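To: Ravusthorpe Toy Library list
From: Delia Bucur
Subject: Re: Re: the odds and ends bin

Nelu Dobre wrote:

> Before the August clear-out can somebody please decide what
> we are doing about odds and ends. I know we said we would go
> through them "as they come in." They have come in. There is a
> black wheel in there that I am fairly sure I picked up off the
> floor myself two summers ago, and I'd like to see it settled
> before I retire.
>
> My vote is still to tip the lot. If a family hasn't asked for a
> piece in 30 days they aren't going to.
>
> Nelu

Nelu, all,

I have read the above several times in the hope that it would turn into somebody else's problem. It has not, so I'm making a proposal.

First, I don't agree with tipping the lot. We have 875 items in the catalog, and every one of them is out there shedding parts. Last spring Viorica matched an odd peg to the Garnness hammering bench after it had been sitting in a margarine tub for most of a year, and the bench has gone out every month from then on. That is one success, I grant you. I'm prepared to keep bringing it up.

Second, I'd like us to agree on what counts as an odd and end. At the moment it seems to mean "anything I was holding when the phone rang." A whole toy is not an odd and end. Neither is stationery.

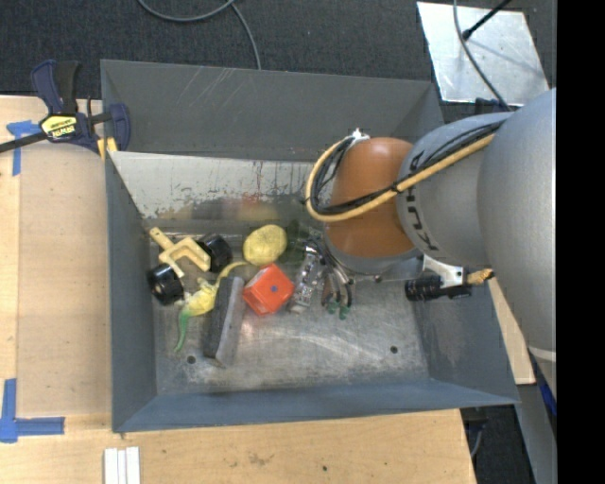

412 words - 2 min read

Going through these in order of how much trouble I expect:

The two black wheels. I assume they're wheels. They're black, they're round, and they look like they belong under something. Would whoever has the box of vehicle bases please try them on everything in it before we have another discussion about wheels.

The pale yellow fork. It has a straight handle and two prongs, and I couldn't tell you if it goes with a kitchen set, a construction set or a farm. Sayaka, you know the construction sets better than anyone living. Is it yours?

The lizard. Yellow, going green toward the tail, with spiky legs. As far as I'm concerned a lizard is a complete toy and can be cataloged as one. Surachet has objected in the past that single animals "get lonely in the system," by which I think he means they don't have a box. Then give it a box.

The gray block. If that is a felt eraser, as it seems to be, it should go back to whichever whiteboard is currently being wiped with a sleeve. If it's part of a game, I'd like to hear the rules.

The orange-red cube. It has a small blue dot on one side. I would love this to mean something. If it came out of a stacking set there should be others like it, so please look in the bottom of your bags.

Now the proposal. Anything unclaimed gets a tag with the month on it. It stays for 4 months. After that it goes in the craft drawer, where children will glue it to something and it will leave the building as art. Nelu gets his empty bin, I get to keep my peg story, and we stop writing emails about wheels.

I'll also say, since it was raised at the last meeting and I was too polite, that the bin itself is fine. Yes, it's scuffed. Yes, the metal is scratched and it's chipped along the back. It holds things. We don't need the plastic one from the Wotevow catalog with the 100 little compartments, all of which would have one wheel in them by Christmas.

Replies to the list please, and not to me in the parking lot.

Delia

P.S. Viorica, I still have your label maker. It's out of tape, and it was like that when I got it.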